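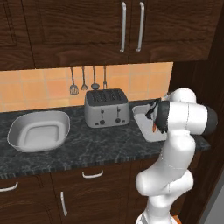
Ticket 423 – Bevbridge kitchen planner won't save my layout
Opened by: Shireen Mokoena
Status: waiting on customer

Hi again! So I've been redoing my kitchen in Bevbridge for most of April, and now every time I hit Save it spins up to 100 percent and then tells me "project could not be written." I've tried it on the laptop and on my husband's desktop, same thing both times.

What I've done so far: signed out and back in, cleared the browser cache, turned off the ad blocker. I also made a brand new blank project and that one saved fine, so I don't think it's my account.

Update, 3 pm – Your guy in chat told me to check the project size. It says 200 MB (yikes), and I think most of that is the Skostwood finish pack I imported. I took out the finishes I wasn't using and got one good save, then the error came right back when I changed the countertop depth.

Update, later – OK, I exported the whole thing to a Hajji file and opened that as a copy. The copy saves! But my shopping list is gone and all the measurements have flipped to metric, ugh. I really don't want to type that list in again.

Can you pull the list from the old project on your end? I'm leaving it alone until I hear from you.

Thanks, Shireen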